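Filed under: Home Care Tips, Splints, Retainers & Dentures

Looking after a night splint or retainer at home

A splint or retainer lives in your mouth for eight hours and then in your bathroom for sixteen. The bathroom end is where most of the damage is done. The tips below are the ones we hand out at the Dronddale practice when a new appliance is fitted, and they apply to mouthguards and partial dentures as well unless your fitting sheet says otherwise.

Rinse first

Rinse the appliance under cool tap water as soon as it comes out. Saliva dries into a film within minutes and is much harder to shift after breakfast. Keep the water cool. Hot water can warp the plastic, and a warped splint has to be remade. 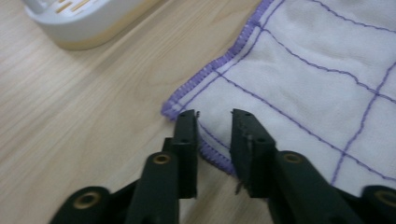

Brushing

Use a separate soft toothbrush and a drop of plain dish soap. Toothpaste is too gritty and leaves fine scratches that hold stains and odour. Brush the inside as well as the outside, and get into the corners behind the back teeth. Half fill the basin or put a folded towel in it – a partial denture dropped on bare porcelain will often crack.

Soaking

Once a week is enough for most people. Fill a glass with 300 mL of cool water, add one cleaning tablet and leave it for the time on the packet. We stock the Flaluvell tablets at the front desk, but supermarket ones are fine if the label says they suit your type of appliance. Don't use bleach or mouthwash with alcohol in it. If your partial has metal clasps, check with us before using vinegar. 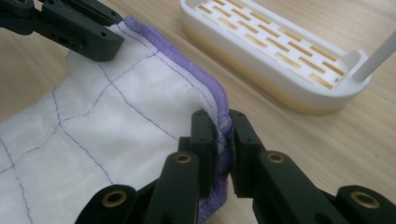 Drying matters more for retainers than for dentures, which should stay moist overnight. Shake off the water and let the retainer air dry before it goes in the case. If you would sooner pat it dry, use a clean cloth and keep it for that one job. Coloured stitching helps here. A white cloth with a purple hem is easy to tell apart from the face washers, and a closed edge sheds less lint than a raw one. Wash it with the towels and skip the fabric softener.

Paper towel works too, but don't leave the retainer wrapped in it. Wrapped retainers get thrown out with the rubbish, and we see it every month.
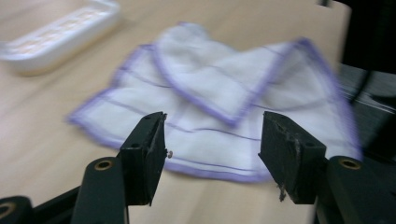

White cloth with lavender-purple edging, and a white plastic tray behind it.

The case

Wash the case whenever you wash the appliance. Pick one with air holes, such as the Skultomier vented case, and leave the lid open during the day. Replace it when it cracks or starts to smell. Keep it out of reach of dogs, and off the dashboard in summer.

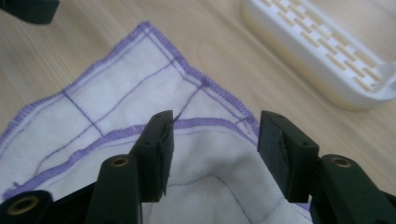
The cloth gathered up, showing the overlocked seam.

When to call us

Ring the desk if the appliance feels tight after a night or two of wear, if it rocks, or if you find a rough edge. Don't trim it or glue it yourself. White chalky build-up that won't brush off is tartar, and we can clean it off in the ultrasonic bath at your next check-up. Bring the appliance in its case.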